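Notebook, August. Open day, bench 2

Doors at ten. I had the arm homed and the table wiped down by half past nine, then lost most of the spare time looking for the extension lead for the second monitor. It was in the Bouvier cabinet, bottom shelf, behind the spare cable chain. Please put it back on the hook by the door when you're finished with it.

Plan for the day was the short pick-and-place routine on a loop, with a hand-guided go for anyone who wanted one. Oana Marinescu ran the talk and I ran the arm. The Deveck people had the bench by the window and were showing their feeder, so we kept our speed down to 215 mm/s all day to stop people drifting across between the two. It looked slow but no one complained. One boy asked if it was tired.

Loop ran well through the first group. With the second group we started getting a late close, where the fingers came in a beat after the arm had stopped. I put it down to the network at first, with every visitor's phone in the room, and moved the controller to the wired port. Same thing. Oana thought it was the wait left in the program from the Pramico trial, and she was right, I had loaded the old version. Swapped it over during the tea break and the close was on time from then on. 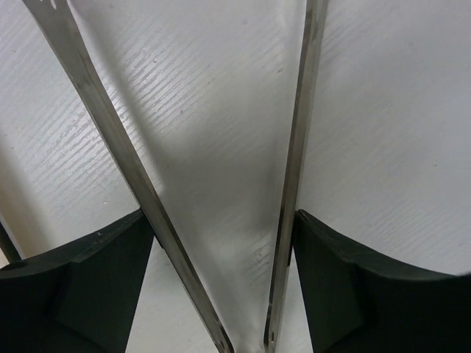

2 min read

Wrist camera view with the black fingers on, table behind. We had this up on the second monitor for the visitors and it got more attention than the arm did. Most people took a while to work out which way they were looking. Once Oana held her hand beside the wrist and pointed down the line of view they got it straight away, so next time start with that and do the slides after.

Things to note on the view itself. The two steel bars take up a lot of the middle, and the shadow from the left one falls in the gap between them, right where you want to be looking. It's a soft shadow but it darkens the table near the fingertips. I would like to try a light on the other side before the next demo. The white top also shows every speck. There are a few dark ones on the surface and some white dust along the top edge of the left finger, and on a big monitor people notice. Wipe the fingers as well as the table.

Hand-guided session was in the afternoon. We took 16 names at the desk and got through all of them, up to five minutes each. The guide button is stiff and the younger ones needed both thumbs. I've written it on the fault sheet. One joint limit trip, cleared from the pendant, no harm done.

Questions we didn't have good answers for:
What does it cost to run for a day?
Can it tell if it has dropped something? (Oana said it can from the finger position, if the part is thick enough. I'd want to check that with the thin stock before we say it again.)
Why are the fingers black?

The Drosetetti rep stopped in near the end and left a brochure for their softer finger pads. It's in the tray under the monitor. They may send a sample set, and if they do it should go on the spare gripper first.

Packed up at four. Arm parked, pendant on charge, old program moved to the archive folder so I can't load it again. Still to do: label the wired port, order a new guide button, ask Deveck for the clamp they borrowed.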